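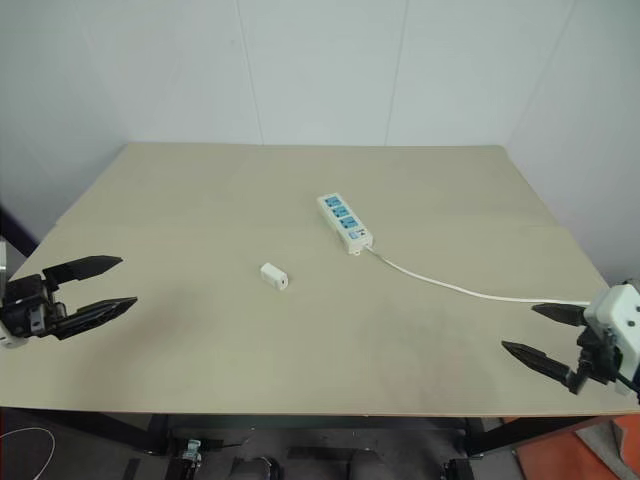
The strip on the table, with its three light blue sockets in a row.

How to Set Up a Power Strip on a Work Table

By Dace Venckus
May

I love a big table. Sewing, gluing, sorting seeds, wrapping things in May that won't be given until December -- give me a wide flat surface and I'm happy for the whole afternoon! What I never loved was crawling underneath it every time I wanted to plug something in. Moving the power strip up onto the tabletop took me one cup of coffee, and it changed how I use the whole table. If you do anything with a lamp and a charger on the go, try it this week.

You need a power strip with its own switch, the plug or adapter you want to use, a dry cloth and a pencil. Some masking tape is handy too.

Start with the strip unplugged from the wall

Pull the strip's own plug out before you do anything else. Now wipe it down with the cloth. Dry only, please, no sprays! Mine lives in a room where there's always dust, and the corners around the switch collect grime like you wouldn't believe. Turn the strip over and do the underside as well.

While you have it in your hands, give it a proper look. Run your fingers along the cord from end to end and feel for nicks, flat spots or stiff places. Look at the sockets for brown marks or melted edges. If you find any of that, the strip is finished and you need another one. A gray smudge or a scuff on the housing is only a smudge, and mine has plenty. 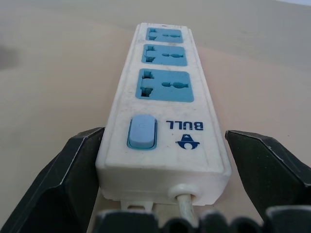 Then find the switch and learn which way is off. I know, I know, but do it anyway. On a strip with a rocker switch you'll be pressing one side or the other, and once the strip is turned around on the table it's surprisingly easy to get muddled. My friend Joni Juntunen puts a dab of nail polish on the "off" side of every strip in his house and I've started copying him.

Read the label before you plan your outlets

This is the bit I used to skip. Somewhere on the strip, usually on the back, there's a maximum load given in watts or in amps. If it's only in amps, multiply by the voltage of your house supply and you have watts. Write the number on a piece of masking tape and stick it where you'll see it.

Then add up what you want to run at the same time. My old setup had a glue pot, a Fistar lamp and a small craft iron, and when I finally sat down with a pencil they came to 1038 watts. Adding the Orkolby heat gun would have pushed it to 1655. The heat gun now goes straight into a wall outlet, every time. Anything that makes serious heat is better off there: space heaters, kettles, hair dryers. Charging a phone or running an LED lamp hardly moves the total at all, which is lovely, because that's most of what I do.

Pick the spot

Set the strip down and live with it for a minute before you commit. Sit where you usually sit. Reach for your scissors, your mug, your ruler. You want the strip close enough to reach without standing up but out of the path of your elbows.

I tried mine at all sorts of angles. Diagonal looks jaunty and eats a ridiculous amount of space! Lengthwise, pointing away from me, left the last socket a bit of a stretch. The winner for me is parallel to the front edge of the table, with the switch at the right-hand end, since I'm right-handed. If you're a lefty, spin it around.

Keep drinks on the other side of the table. Same goes for the water jar if you paint.

Run the cord

The strip's cord should leave the table by the shortest sensible route to the wall, lying in an easy line with a little slack. Don't pull it tight, and don't tuck it under a rug or pinch it behind a table leg. If it has to cross the floor where people walk, move the table. I shifted mine 4 inches to the right and that solved everything.

One more rule, and it's a firm one: the strip goes into a wall outlet. It doesn't go into another strip or an extension cord.

Plug in your first thing

Lay the plug on the table next to the strip first, with its prongs facing the sockets, and check that its cord reaches without tugging. It sounds fussy, but it saves you discovering halfway through that you're 1 inch short and everything has to be moved again.
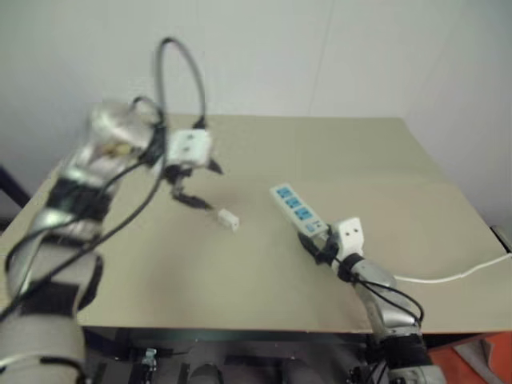 A small white plug on the tabletop, prongs pointing toward the strip.

With the strip switched off, hold the plug by its body, line up the prongs with the slots and push straight down until it sits flush. Steady the strip with your other hand so it doesn't skate away from you. If it won't go in, stop and look again at the shape of the slots. Never wiggle or force it. Coming out is the same in reverse: one hand on the strip, the other on the body of the plug, never on the cord.

Chunky adapters deserve a bit of thought, because they love to hog the space next door. Put the fattest one at an end of the row and your slim plugs still have somewhere to go. If an adapter leans or hangs off the side, try it in a different socket.

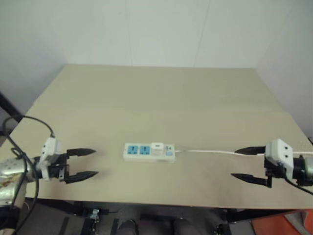 The block adapter standing at the switch end, with two blue sockets open beside it.

Once everything is seated, plug the strip into the wall and switch it on. Try each gadget one at a time. After the first half hour or so, touch the strip and the plugs with the back of your hand. Slightly warm on a charger is normal. If the strip itself feels hot, switch off, unplug it from the wall and go back over your numbers.

Packing up

Switch off at the strip, then unplug it from the wall if you're putting it away. Coil the cord in big loose loops, as wide as a dinner plate. Ülle Eglītis taught me to fasten the loops with a strip of old T-shirt, and I have never gone back to twist ties. They dig in!

If the strip stays out on the table, sweep the crumbs and thread ends away from it before you go to bed. I do a bigger wipe-down on Monday mornings with the radio on, strip unplugged, and it takes no time at all.

More how-tos
Flattening a Rolled-Up Cutting Mat
Toom Drawer Boxes: Three Ways to Divide Them
Which Lamp for Close Work?
Getting Glue off a Tabletop
Sorting 1000 Buttons Without Losing Your Mind
A Folding Bench for Small Rooms, by Olanrewaju Balogun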